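Rodel Soriano
June 23, 2019

Posting the fault write-up for the two-arm folding cell at Sudthorpe. Short version: the left arm kept pulling after the stop command.

1/ Task is laundry. Two arms, one table, one cloth at a time. Both grippers take the cloth, spread it, fold it, done. The fault showed up during the spread.

2/ Log shows a force limit trip on the right arm. Right arm stopped and held. Left arm went on with its trajectory for another 600 ms before it stopped. With both grippers closed, that is a tug of war with a towel in the middle.

3/ No injuries. One torn hem and a right wrist that needed rezeroing. The guard was closed. It would have been a different report with a hand in there.

4/ Cause: each arm runs its own controller. A trip on one is passed to the other through the planner, and the planner was blocked on a file write. The stop message sat in the queue.

5/ The emergency stop button was never affected. It cuts motor power to both arms and does not go near the planner. Geum-ok Ha tested it again anyway – 30 presses, 30 stops.

6/ Fix, part one: trip signal now goes controller to controller on its own line. Measured delay is 4 ms. Logging moved to a separate process.

7/ Fix, part two: if either arm trips, the left gripper opens first, then the right. Nabil Tannous wanted both to open together. We tried it and the cloth slid into the wrist joint twice.

8/ Still open: cable routing. A loop that is slack at the table center can come up short at full reach. Lautaro is trying a longer run with a second tie point.

9/ Rerun is at 52 cycles with forced trips mixed in, no late stops so far. Speed stays capped until August.
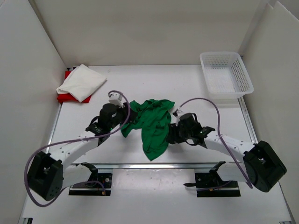 10/ Controller firmware version and the raw log go to anyone at Trandville who asks. Check your own planner for blocking writes before you ask for the cap to come off.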